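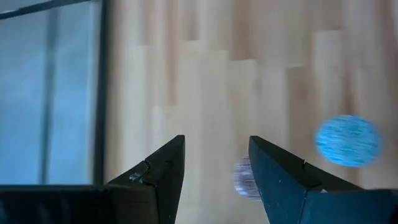 Most first budgets I read for this unit get the arm right and everything else wrong. You find a price for the arm, you find a price for the gripper, you add them up, you feel great, and then the total doubles by the time the thing is bolted down and doing a day's work. So we're going to spend this session on the everything else. Start with fingertips, which are my favorite line to pick on. Look at the left finger up there, with that little scuff on its upper face, and then think about where fingertips went in your draft. I'd bet they're folded into "gripper, one." Fingers get bumped and scraped, and they should have their own line with a quantity next to it. Same goes for what you're picking up. A fuzzy blue ball like that one costs next to nothing, but soft, fluffy things are hard on a cheap gripper in ways a wood block isn't, and your choice of test objects can push you into a different price bracket for the hand.

Handout 4: Planning the purchase
Notes revised 2026-06-06

What you're buying (the short version)

I split every cell into five buckets. Arm and controller. Hand and fingers. Sensing, meaning cameras, cables and the mounts that hold them. The bench and whatever sits on it. And then people's time, which you will all want to leave out, and which I will put back in with a red pen.

For the planning exercise we use the two quotes in your packet, one from Vindetti and one from Clostivon. They're for the same job and they're laid out completely differently, which drives everyone nuts the first time (me too!). Vindetti gives you one lump for the arm, hand and setup. Clostivon breaks out every bracket. Before you compare them, copy both into the five buckets by hand. Yes, by hand. If a bucket is empty for one vendor, write "not quoted" in it, never zero.

A few things to check while you copy:

Spare fingers. Vindetti includes one set. Clostivon sells them at $49 a pair, and I'd plan on 11 pairs for the first year with students driving. That's $539, and it belongs on the sheet from day one.

Lead time. One of the quotes says 90 days from the purchase order. Count forward on a real calendar and see if you still like it. If your demo is in April, work back from there, and leave yourself time for setup after the boxes show up.

Wrist camera. Ask if the mount is included or just the camera. Ask about the cable too, and how long it is. I once waited weeks on a cable and I'm still a little sore about it.

Shipping and returns. Arms are heavy and the crates are awkward. Find out who pays if it has to go back.

The bench and the surface

People treat the work surface as furniture and charge it to some other account. Please don't. It's part of the cell. If you want the camera to separate objects from the background, then the color and the pattern of what's under them matter, and so does the light. Glass near the work area is worth a note in the plan as well, as it can throw reflections at certain hours. I put some $2,000 down for bench, surface and lighting in my own plans and I've rarely had much left over.

Test objects go in this bucket. Buy more than you need and buy them all at once, so the batch matches. Craft supplies change from one order to the next and you'll be annoyed if half your set is a slightly different size.

New or used

Justeck, the reseller in your packet, lists refurbished arms, and the prices are tempting. I'm not against it. Ask for the hours on the joints, ask which software version it ships with, and ask if the maker will still sell you parts. Get the answers in an email. If you can't get all three, price it as if you'll be replacing it early and see if it still wins. Sometimes it does.

For next time

Bring a one-page budget for the cell in the MacDonald building, room plan attached. Use your own bucket totals from both quotes. I want to see:

the five buckets, side by side, with "not quoted" where it applies
spare fingers as a separate line
hours of staff time for setup, even if your number is a guess (label it as a guess)
the date you'd have to order by
one thing you would cut first if the money came in short, and what you'd lose

Keep it to one page, and round to the nearest dollar. If you're stuck on how to price staff time, come by before class and we'll work through one together.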